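Wir verwenden Cookies, um Ihnen die bestmögliche Nutzung unserer Website zu bieten. Mit dem Weiterlesen stimmen Sie der Verwendung zu. Einstellungen | Alle akzeptieren

4.2 Beschaffungsplanung unter Haushaltsbedingungen

Die Entscheidung für einen zweiten Manipulator fiel an einem Freitag, die Entscheidung über dessen Finanzierung bis zur Einreichung dieses Beitrags noch nicht. Der vorliegende Abschnitt beschreibt deshalb ein Verfahren, mit dem sich der Gerätebedarf eines kleinen Labors begründen lässt, solange das Gerät selbst vor allem als Position in einer Tabelle existiert. Grundlage ist die Planung für den Standort Purklow, an dem künftig Greifaufgaben aus dem Küchenbereich untersucht werden sollen.

Übliche Beschaffungsanträge setzen beim Listenpreis des Arms an und behandeln alles Übrige als Zubehör. Wir haben den Weg umgekehrt und zunächst die Arbeitsplatzgeometrie in der Simulation festgelegt (Abb. 7). Erst danach wurden Angebote eingeholt. Der Vorteil zeigte sich früh: Ein Sockel, der in der Simulation an der falschen Stelle steht, kostet einen Nachmittag. Ein Sockel, der im Laborboden an der falschen Stelle verankert ist, kostet eine Baumaßnahme, und Baumaßnahmen haben an unserem Institut eine eigene Zeitrechnung.

Für die Planung wurden 1.642 Greifversuche simuliert, von denen nach Abzug der Läufe mit fehlerhafter Initialisierung 1.529 in die Auswertung eingingen. Variiert wurden Sockelposition, Arbeitshöhe und die Anordnung der Gegenstände. Die Auswahl der Gegenstände geht auf eine Liste von Neelam Kandpal zurück, die ursprünglich als vorläufig gekennzeichnet war und diesen Status bis heute trägt.

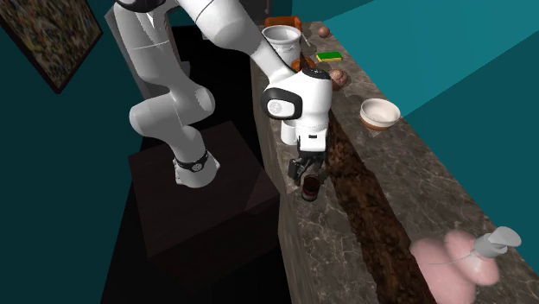

Abb. 7: Simulierter Arbeitsplatz der Variante Ulura. Einzelarm auf kastenförmigem Sockel neben der Arbeitsplatte, Greifer über einem kleinen, dunklen zylindrischen Behälter. Auf der Platte unter anderem Schale, Becher, Schwamm und Pumpspender.

Aus den Läufen ergaben sich drei Posten, die im ersten Budgetentwurf fehlten. Der Sockel war dort überhaupt nicht vorgesehen; man hatte offenbar angenommen, der Arm werde schwebend geliefert. Ebenfalls nicht enthalten waren Ersatzfinger für den Greifer, obwohl Finger zu den wenigen Bauteilen gehören, deren Verschleiß auch ohne Modellrechnung vorhersagbar ist. Der dritte Posten betraf die Arbeitsplatte. Hier hatte die Verwaltung die Anschaffung eines Schreibtischs aus dem Rahmenvertrag empfohlen, dessen Höhenverstellung sie wiederholt lobend erwähnte.

Ankit Shukla und Renu Goel haben die Posten anschließend nach Lebensdauer geordnet und den beiden Haushaltsjahren zugewiesen. Investitionen sind im ersten Jahr anzumelden, Verbrauchsmaterial darf im zweiten folgen. Ob ein Greiferfinger Investition oder Verbrauchsmaterial ist, wurde in beide Richtungen beschieden. Wir führen ihn im Folgenden als Verbrauchsmaterial und weisen darauf hin, dass die Gesamtsumme davon unberührt bleibt, der Zeitpunkt der Lieferung hingegen nicht.

Zum Vergleich wurde die Variante Trindade gerechnet, bei der ein Leiharm für 200 Betriebsstunden angemietet wird. Das Modell ist attraktiv, sofern die Stunden tatsächlich am Arm verbracht werden. Nach unserer Planung entfielen 191 davon auf Einrichtung, Kalibrierung und Sicherheitsabnahme, womit für die Forschung ein gut überschaubarer Rest verblieb. Fenna Kramer hat vorgeschlagen, diesen Rest auf ein Wochenende zu legen. Der Vorschlag wurde protokolliert.

Die simulierte Planung hat Grenzen. Sie bildet weder Lieferzeiten noch Türbreiten ab, und gerade letztere erwiesen sich am Standort Umumcombe als bindende Nebenbedingung. Auch Kabelführung und Schaltschrank fehlen im Modell vollständig. Abhishek Pathak hat daher eine Prüfliste ergänzt, die vor jeder Bestellung gemeinsam mit der Haustechnik abzuarbeiten ist und deren erster Punkt aus einem Maßband besteht. Die Beschaffung für Purklow soll nach diesem Schema im September beantragt werden; Abschnitt 4.3 behandelt die laufenden Kosten.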